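Feb 26, 2023
by Ogura
Filed under: Workshop notebook / Visits

Open day at Skevwood, my notes. I write them the same evening, so the order is a little mixed.

We were 11 visitors in our group, and the hall was already warm when we came in. The host from Brutier gave a short talk first, too fast for me in some parts. I understood that they want to sort small soft goods: straps, cords, everything that changes its shape when you pick it up. This is also our problem at the bench, so I moved to the front.

The cell is simple. There are 2 black arms on one wooden table, one at each side, with grippers. The straps lie on the open wood and the yellow basket is at the back left. I made a small note of the colors, green and purple and a blue-purple, and I think that for a vision system the last two are not easy to separate. 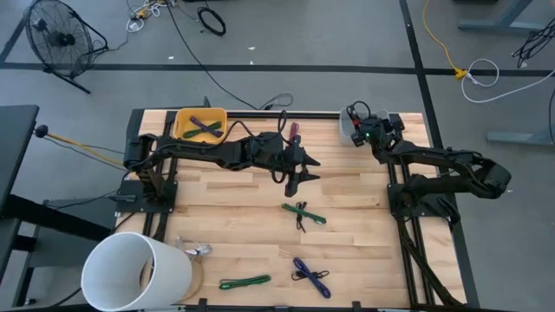
Points to remember for us

- The aluminum rail along the table edges. I want the same on our bench – it gives a fixed place to measure from.
- Straps with loops of cord are the hard case. I asked which part the gripper should take first, and the answer was "the flat part, if it can be seen."
- They plan up to 2,000 picks before they change the finger pads. I did not ask how they count a failed pick. I should write to them.
- Elbow room. The right arm folds out past the table edge, so our place near the wall is too narrow.
- Cables on the floor: ours need a better route before April, when the Makine group comes to see us.

To do: measure the bench again, order rail, find straps of 2 different widths.

Recent entries
Gripper pads, second order
Makine visit: first plan
Bench lighting, before and after
Notes on cable ties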